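Cutting the grocery bill without living on beans
3 min read
Jul 12, 2026, posted by marrowbone_pie

Hello all, long post, get a coffee. I sat down with our June receipts and we spent $445 on groceries for two adults and a cat, and I nearly fell off my chair. I've been reading this board for ages and finally want to try the "shop once, cook from the pantry" way so many of you swear by. What I can't work out is whether it's worth driving out to Trurkari for the bulk bins or just staying put at the little Grutinent on Rankin, where I know every shelf and the bread is lovely. My basket lives by the door now so I at least stop buying bags!

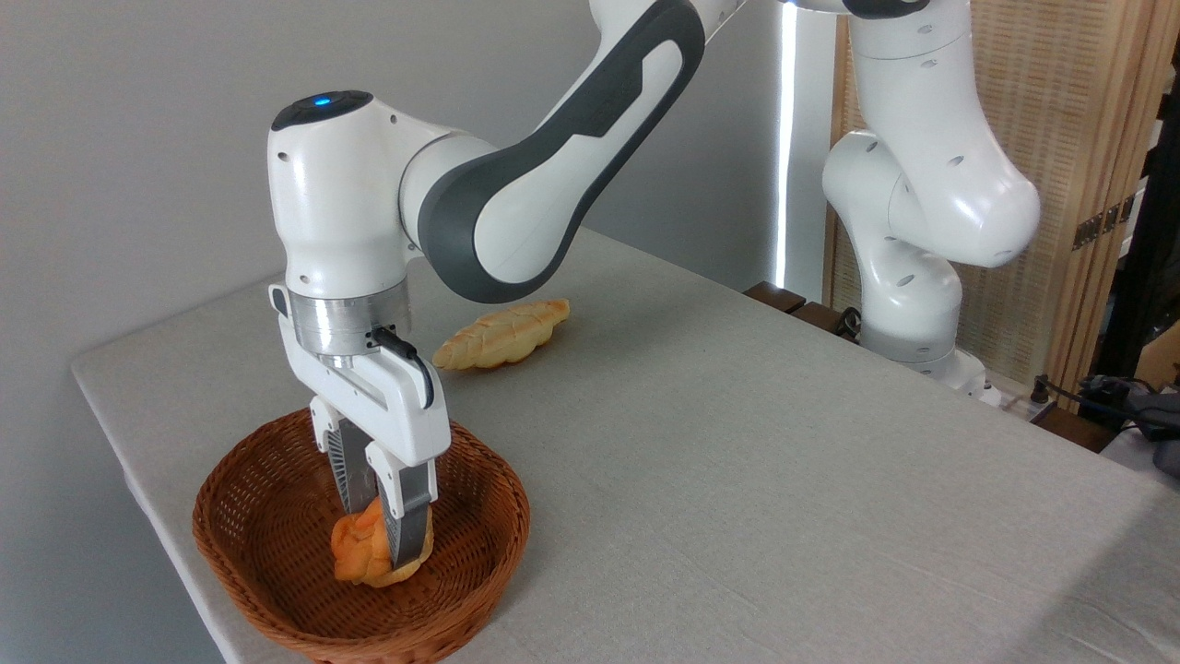
Round wicker basket, down in the corner.

So, what would you do? I do like good cheese and I'm not giving it up.

tansy_and_thyme wrote:
Welcome! I'd stay with Grutinent, personally. Bulk bins got me into trouble, I came home with enough barley to plaster a wall and we were still eating it the next spring. Pick six suppers you both like, write down what goes in them, and buy that and only that. Keep your cheese (please, keep your cheese).

oldporchlight wrote:
I'm going to disagree with tansy, kindly. Trurkari is much cheaper for rice, oats and coffee, and those don't spoil if you have decent jars. We put aside $100 a month for the pantry and the rest goes to fresh things. Over a year our whole food bill came to $3,276, and we eat well, with pie on top. The trick for us was going once a month and never hungry.

tansy_and_thyme wrote:
But porch, you have a cellar! Some of us have one cupboard and a shelf over the washer. And there's the gas to think of. 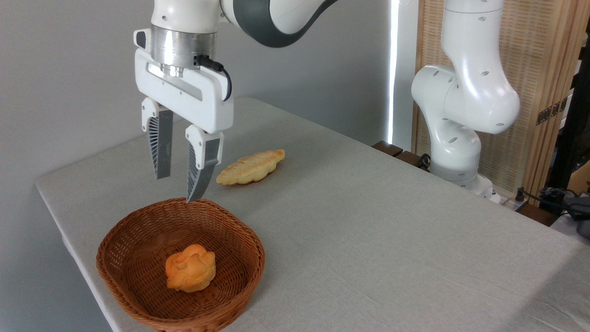 marrowbone_pie wrote:
You're both making sense, which doesn't help me a bit, ha. We have two cupboards and no cellar. I think I'll try the six suppers first and do one trip to Trurkari for coffee only, as we drink a shameful amount of it. Does anybody use the Trandasis app for lists? My sister loves it but I'm a pencil person.

oldporchlight wrote:
Pencil. Back of an envelope, stuck on the fridge. I tried Trandasis and spent more time sorting the list than shopping.

quietlentil wrote:
I like the app, for what it's worth, mostly for sharing the list with my husband so we don't both come home with milk. We spent $137 on takeout in June, though, so maybe don't listen to me. Let us know how the suppers go, and which six you pick!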